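4. Experiments with Two Gripper Finger Designs

4.1. Setup

All trials in this section were carried out in the Skaltari cell, a small enclosure with light-colored walls and a floor with a stone pattern. Both arms are mounted at the front, one at each end of a black linear rail, and both reach toward the back of the cell. We call them the left arm and the right arm, as seen from the operator's side. The arms run the same Feravik controller, with the same gains, the same speed limits and the same firmware during the whole comparison. Only the fingers and the wrist camera settings were changed between blocks.

The objects were selected from household goods which can be bought in any supermarket near our laboratory. We preferred objects with a round cross-section, for the reason that in our earlier tests these were the most difficult for flat fingers. A yellow box gives a second working height for the right arm, while the left arm works at floor level (Figure 4). The box also blocks a part of the view from the fixed camera, and we decided to keep this difficulty in the setup. In a real kitchen or storage room the view is also blocked very often. 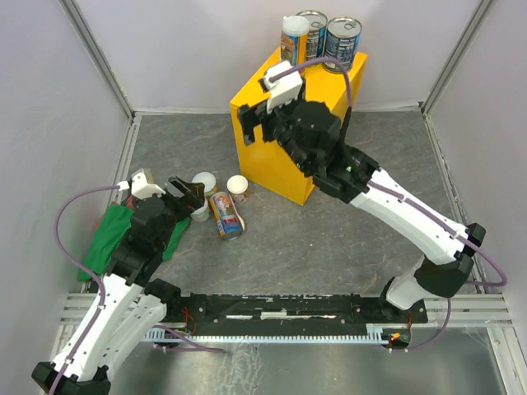 Figure 4. The two-arm cell with containers on top of the yellow box and on the floor. The right gripper is over the edge of the box; the left gripper points toward the group on the floor.

Each wrist carries its own camera above the gripper. The cable of this camera was a problem in the first version of the cell. When it was tied too tightly, it pulled on the wrist connector in the extreme joint positions, and we lost the image in the middle of a trial. In the present version the cable has a wide free loop at the elbow. The loop is not elegant – it sometimes comes near the wall – but after this change we had no more lost images.

4.2. Finger designs

We compared two designs. The first one, named Jusa, has a flat contact face and a straight edge at the tip. The second one, named Cârstea, has a wedge-shaped tip with an open middle, so that the finger can enter a narrow space between two objects. Both designs have the same length and they are fixed to the same jaw plate, therefore the kinematic model did not need any change. The opening speed and the closing force limit were also the same.

The fingers were not replaced when they showed light wear. We think that a comparison with only new fingers would give too good a picture of both designs. A finger was replaced only if the contact face was bent or if a screw could not be tightened any more.

4.3. Procedure

One block consists of 40 grasp attempts with one finger design. The objects were placed by hand before every block, following a printed plan. The plan contains 14 arrangements, and it was the same for both designs. The operator was allowed to correct the position of an object only before the start signal. If an object fell during the attempt, it stayed where it was until the attempt was finished.

An attempt was counted as successful if the object was lifted and held for 3 seconds without visible slip. Contact with a neighboring object was permitted, but it was written down separately. In total we made 800 attempts, equally divided between the two designs.

The most interesting arrangements are those where the canisters stand so close that their lids nearly touch.
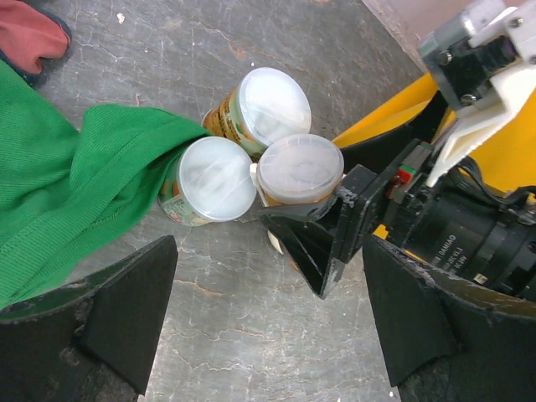

In such an arrangement the approach direction is more important than the closing force. A finger that comes from above must find a gap between the lids, and it is easily stopped by the rim. A finger that comes from the side, near the floor, has more space, since the round bodies leave a free corner between them. For this reason we allowed both arms to take part in these attempts. One arm approaches with open fingers, and the other arm can bring its fingertip to the lower side of a canister in order to keep it in place.

The detection of the lids from the wrist camera was not always reliable. The lids are translucent and reflect the light of the room, and the detector sometimes joined two neighboring lids into one large shape. We reduced the exposure time of the wrist cameras after the first blocks and repeated these blocks completely. The results with the old exposure are not included in the comparison.

A cloth was left on the floor in a part of the arrangements. It was not a grasp target. Its purpose was to disturb the estimation of the floor height, which the controller uses to decide how low the fingers may go. With the flat Jusa fingers the controller had to keep a larger distance from the cloth, and the grasp was then placed higher on the object.

4.4. Observations

For single upright cans we did not find a clear difference between the designs. Both of them close well on a stiff cylinder, and the few failures came mostly from a wrong pose estimate. On the top of the box the situation is less simple. The arm must reach over the edge, the wrist is close to its limit, and there is little space for the fingers between one can and the next one. The operators reported that the Cârstea tip was easier to bring into this space, while the Jusa tip more often pushed the neighbor. 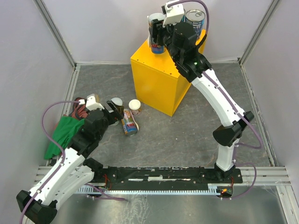
Figure 5. Right gripper at the side of the leftmost can on the box. The left gripper, with its fingers apart, is directed at the objects on the floor.

Lying cans gave a different result. Here the straight edge of the Jusa finger was an advantage: it went under the curved side with less rolling of the can. The Cârstea tip touched the can at a smaller area, and when the contact was not in the middle, the can turned around this point before the second finger arrived. A slower closing speed helped in part, but we did not change the speed inside the comparison and tested it only afterwards, in a few additional attempts.

We also noted a practical matter. Dust from the floor collects on the contact faces, and the friction becomes lower toward the end of a block. The fingers were therefore cleaned with a dry cloth between blocks, always by the same procedure. How strongly the dust influences each design was not measured separately, and the order of the blocks was alternated to limit this effect.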